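4.2 Fitting the table top to the Trilach 702 frame

Read section 4.1 before starting. The frame must be standing on its feet with all four corner bolts left finger-tight.

1. Lay a blanket on the floor and place the top on it, face down.
2. Lower the frame onto the top. Line up the slotted brackets with the pilot holes.
3. Fit the 13 short screws through the brackets. Do not use the long screws from bag C.

Caution: long screws will break through the surface.

4. Turn the table upright. This step needs two people.
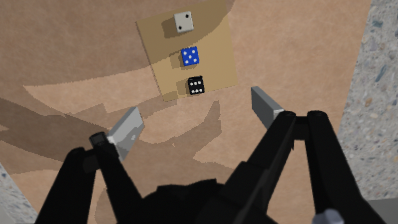
Fig. 9. Table top surface, with board and dice.

4.3 Levelling

1. Place a spirit level across the width of the top, then along its length.
2. Turn each foot clockwise to raise that corner. One full turn gives 3 mm.
3. Tighten the corner bolts to 10 Nm once the top is level.

Note: on carpet, check the level again after a week and adjust the feet if needed.
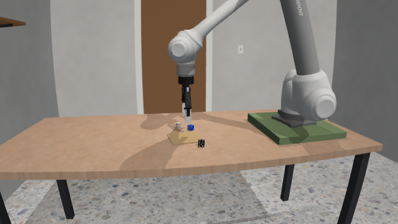
Fig. 10. Table with curved front edge.

4.4 Oiling the surface

Solid wood tops are supplied untreated. Laminated tops need no oil; go to 4.5.

1. Wipe off all dust with a dry cloth.
2. Apply a thin coat of Clestar hard oil along the grain.

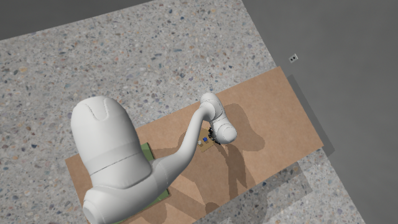

3. Wait 10 minutes, then wipe away any oil left on the surface.
4. Leave overnight and apply a second coat in the same way.

Caution: oily cloths can catch fire without a flame. Soak them in water and dry them flat outdoors before disposal.

4.5 Daily use

Clean with a damp cloth and mild soap. Do not use scouring powder or bleach. Lift objects when moving them; do not drag them across the top.
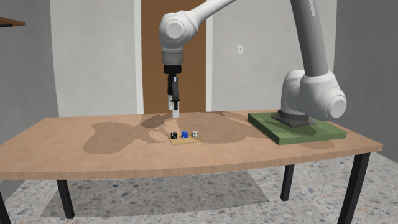 Fig. 11. Board with three dice on the table top.

Spare feet and brackets are listed in section 7.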